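From: Derek Cheetham
To: Galley list
Date: 06/04/2022
Subject: Re: [Galley] Reheating a braise without drying it out

Hello all,

I meant to answer this sooner and then the weekend got away from me, so forgive me if some of you have already sorted it out between you. Bradley wrote:

> Does anybody on here have a good way of bringing back a frozen
> beef braise? I made a big pot of the Mbwambo stew from the
> Bralteo book, froze most of it, and the first box I thawed
> was stringy and the sauce had gone thin and grainy. It was
> lovely the day I made it. I used the microwave on high, if
> that matters. I have 9 more boxes to get through and I'd
> hate to feed them to the dog.
>
> Also, can I add potatoes now, or should they have gone in
> before freezing?
>
> Bradley

First of all, Bradley, don't give up on those boxes! I've been making that same stew every October for longer than I care to say (my copy of the book falls open at the page and has a big orange thumbprint on it), and it freezes better than most things I cook. I'm fairly sure the trouble is the microwave on high. The edges boil hard while the middle is still a lump of ice, and the meat on the outside gets cooked all over again before the rest has even softened. 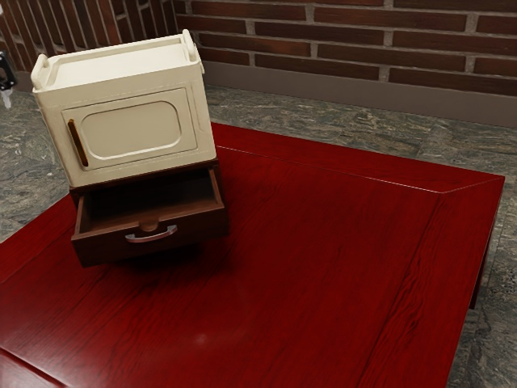
The thing I'd change first is the thawing. Put a box in the fridge the night before, or even two nights before if it's one of the deep ones, and let it come back slowly. After that you want low, gentle heat and a lid. My sister does hers in a small boxy oven shaped much like the cream-white cabinet up there with the brown bar handle, and she gets very good results with a covered dish and a splash of stock. I use the big oven myself, mostly out of habit, at 300 degrees for 90 minutes with the lid on, and I give it one stir halfway through. If the microwave is all you've got, go down to half power and stop to stir it every 3 minutes or so. It's a nuisance, but you'll taste the difference.

As for the thin sauce, that happens to me too, and I wouldn't call it ruined. If you thickened with flour it can separate a bit in the freezer. Here's what I do, in order:

1. Lift the meat out with a slotted spoon once it's hot through, and cover it with foil.

2. Boil the sauce down by itself until it coats the back of a spoon. Don't walk off and answer the phone at this point -- I have done that, and scrubbed the pot afterward.

3. If it's still grainy, whisk in a spoonful of cornstarch mixed with cold water, and let it bubble for a minute or two.
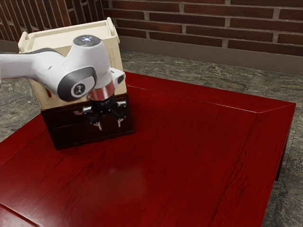
4. Put the meat back in, turn the heat right down, and taste it before you add any salt. Boiling it down makes it a good deal saltier than you remember.

On potatoes: cook them fresh and add them at the end. Frozen potatoes in a stew go mealy and sort of wet at the same time, and I've never found a way around it. Carrots do all right. Turnips too, if your household will eat them (half of mine won't).

One more small thing, and then I'll let you all go. I've started stirring a teaspoon of Vokutano into the sauce right before serving -- that's the tart pepper paste I wrote about on here last fall. It wakes up anything that's been in the freezer a while. Plain vinegar would do nearly as well, only go easy with it.

Let us know how the next box comes out, Bradley, and if anybody has a trick for keeping the dumplings from turning to glue I'd dearly love to hear it.

All the best,
Derek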